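Galtov Help > Automation > Buying and Planning

Budgeting a gripper for PC teardown — what am I missing?

Posted 22/12/2025 by hudec_bench

We strip desktop towers at Zilstead and want to quote one arm cell by April. Flarix offers a two-finger gripper with a 28-day lead time. Main job is pulling SATA cables and drives. What else goes in the budget?

Answer 1
Spare fingertips. Order 6 sets.

Answer 2
Fixturing, and more than you expect. Towers vary, so price an adjustable clamp before the gripper. Check finger width against the gap between board and drive cage. Flat cables need a narrow tip and a force limit you can set low. Leave five days for integration. 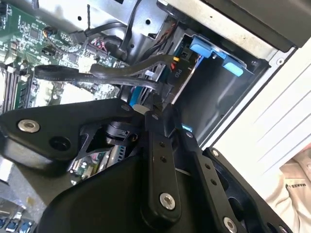 I would also hold back money for a second wrist camera cable — ours flexed on every cycle and failed at nearly 203 hours.

Contact | © Galtov Help | Back to top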